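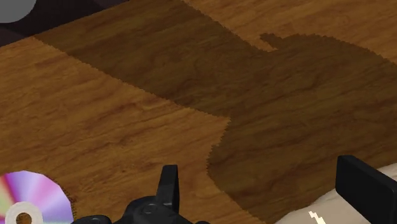
Page last changed: February, 4.40 pm

Trurka opens up its practice tabletop to the rest of us

I've been waiting for this one! Trurka, the little simulation firm in Dratville, has put its tabletop practice pack on general sale, and after a few evenings with the trial copy I've got rather a lot to say about it.

If you've not come across it, the pack is a set of ready-made tables, objects and tasks for people who want to try out a two-fingered gripper on a screen before they let it anywhere near their own shelves. Up to now you had to be one of the firm's partner colleges to get hold of it. Now anyone can buy it for £490, which covers 2 seats and a year of updates. (There's a student price too, but you have to write in and ask for it, which seems a bit of a faff.)

The task I've spent most time on is the one with the disc on the wooden table. I like it a lot. A shiny disc is a mean thing to give a gripper, being flat and thin, and the colours across the face are lovely, all magenta and lilac with a bit of yellow-green. The wood is nicely done as well, with plenty of streaks and flecks in the grain, and you get a warm orange-brown where the light falls on it.

The shadows, though! They've got edges like a bread knife. There's a big dark one right across the table with little stair-steps nearly all the way along it, and a speckly fringe next to the disc. I asked Mamta Dixit, who looks after the pack at Trurka, whether I'd set something up wrong. I hadn't. The trial copy comes with shadows on the low setting so that it will run on an ordinary laptop, and you can turn them up in the options if your machine can take it. "We'd sooner people got going in the first ten minutes," she told me. "You can make it pretty afterwards." Fair enough, but I'd have liked a note about it on the start screen, and if you're training anything that works from the camera view I'd want to know before I'd done a whole night of runs.

The rim of the disc is a touch faceted too, if you get up close. That didn't bother me nearly as much.

What else do you get? The full pack has 791 objects, and the task list is sorted by how fiddly the grasp is, so you can begin with the easy lumpy things and work your way down to the flat ones. You can move the lamp, swap the table top and change how slippery things are. I had great fun with the slippery setting and got nothing useful done for an hour. Saving your runs is simple and the files open happily in Vivura, the free viewer most of us use already.

The handbook is the weak spot. It's fine on installing and then goes very quiet on how to add objects of your own. Yasaman Zamani, who runs the evening robotics class at the Upadhyay centre and had the partner version all last term, says her lot worked it out by taking one of the supplied objects apart and copying it. She's written up the steps for her class and Trurka has asked if it can put them in the next handbook, so that may sort itself out.

Her class logged 3,161 practice grasps over the term, by the way, and she'd happily use it again, "but with the shadows up."

The trial lasts a fortnight and doesn't ask for card details. Orders go through Trurka's own shop page, and the download link comes by email, so have a look in your junk folder if it doesn't show up. Mine was in there.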